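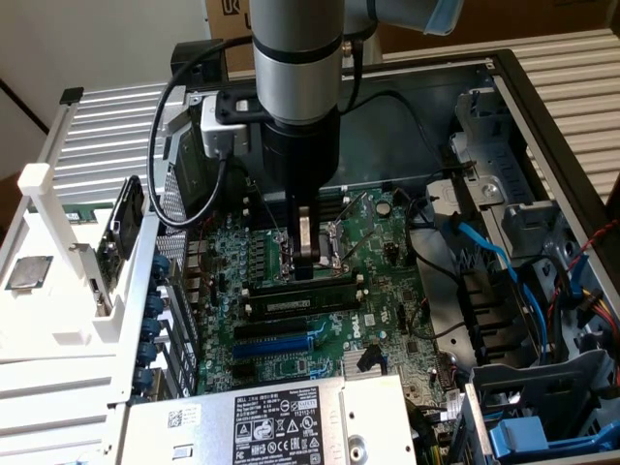
Wirow Processor Swap Kit review

I bought the Wirow kit from Stetsiuk in June to change the processor in an old Dell tower. It comes in a zip case and holds a long screwdriver with 6 bits, a suction pen, a plastic spudger, wipes and two small tubes of Pureo thermal paste.

The screwdriver is the best part. It is 195 mm long, so it gets down to the screws at the bottom of a deep case without your knuckles touching the power supply. The bits are a snug fit and the magnet holds a small screw well enough. I would have liked a slightly thicker handle.

The suction pen is for lifting the processor out of its socket and putting the new one in. Mine held for around ten seconds at a time, long enough if you have everything laid out first. Lay the tower on its side before you start, and open the lever and the load plate fully. If the pen lets go halfway, the pins are right underneath — I kept my other hand close.

The paste is fine. It is a bit stiff when cold, and the tubes are small. The wipes dry out soon after opening, so don't tear one until the cooler is off. I used the spudger once, on a stubborn cable connector, and it marked easily. 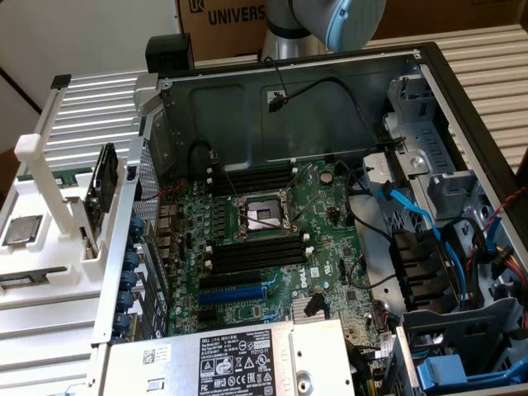

Can you use the suction pen on memory modules as well?

It isn't much use for those. Open the latches at the ends of the slot and lift the module out by its edges.

My older Nekura set had a better case with a proper slot for each tool. The Wirow case has one elastic strap and the bits end up loose in the bottom. The whole thing weighs 228 g, though, and it fits in a coat pocket.

I'd buy it again for the screwdriver and the pen. If you already own a long magnetic driver, get the pen and the paste separately.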